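Can a Robot Tidy Up Your Keys?

Robot Questions for Kids, from the Drallville Science Corner

Think about what happens when someone comes home. They walk in, drop their keys somewhere, and put down whatever else was in their pockets. Ten minutes later they can't find any of it. Many families keep a small stand or tray near the door so that everything has a place to go.

Putting things on a stand is a chore. It is a very small one, and you can probably do it without looking. Could a machine do it for you?

Machines are already good at some jobs. A robot vacuum can clean a floor. A dishwasher can wash plates, if a person loads it first. In factories, robot arms pick up the same part from the same spot all day long. Jobs like these have something in common. The machine knows what is coming next.

A home is different. Things move. Yesterday the keys were by the lamp, and today they are under a newspaper. A table can look bare until you notice something small on it.

Gripping is hard too. Your hand has five fingers, and your skin can feel if something is starting to slip. Many robot grippers have just two fingers that open and close. They often have rubbery pads on the inside, a bit like the soles of your sneakers, to help them hold on.
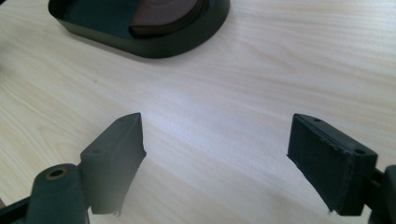 My brother says a robot should just use a magnet for keys, and then it wouldn't need fingers at all. A magnet would work for some keys. But many keys are made of brass, and magnets don't pull on brass. A magnet wouldn't help much with a leather pouch either. Engineers like two fingers because they can pick up lots of different things, even if they are slow at it.

So how does a robot learn to use two fingers? One way is for people to do the job first. A person holds a gripper in each hand and does the chore with those instead of with fingers. Cameras record what happens. Later, a computer looks at many of these recordings and works out which movements go with which jobs.

It takes a lot of tries. At the Clirnen workshop, people recorded 1,225 tries at small tidying jobs. Of those, 204 were about keys. If you want to know why it takes so many, try picking up a coin from a table while wearing thick mittens.
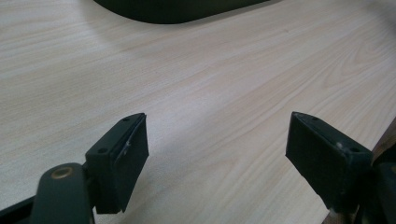 Why can't the computer learn from one really good try?

One try only shows one way for things to be. If the keys are turned around the next time, or the tray is a little farther away, the computer has to guess. Lots of tries show it lots of different starts.

Keys are a tough test. They swing on their ring and change shape when you lift them. To hang them up, you need to get the ring over a peg, and the peg may be hidden behind the gripper just when you need to see it. A soft pouch is a different problem. When it lies flat, there isn't much to grab, so the fingers have to come in low, close to the table.

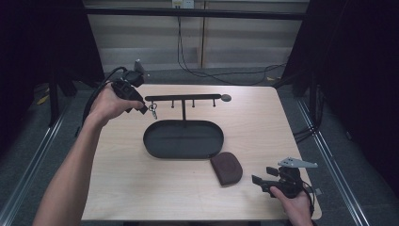 Two hands make some jobs easier. One can hold a thing steady while the other one works. But then the robot has to plan for both arms and keep them from bumping into each other. You do this every time you tie your shoes.

Can robots do chores like this yet? Some can do parts of them, slowly, in a room that is set up for it. They may drop things or stop when something new turns up. Shops have the same trouble. A robot can carry boxes down a wide aisle, but straightening a shelf after customers have been through it is much harder.

Try it at home: Ask a grown-up for two pairs of kitchen tongs. Put a key ring and a small pouch on the table. Using only the tongs, move both of them into a bowl. Then do it again with the bowl in a new place.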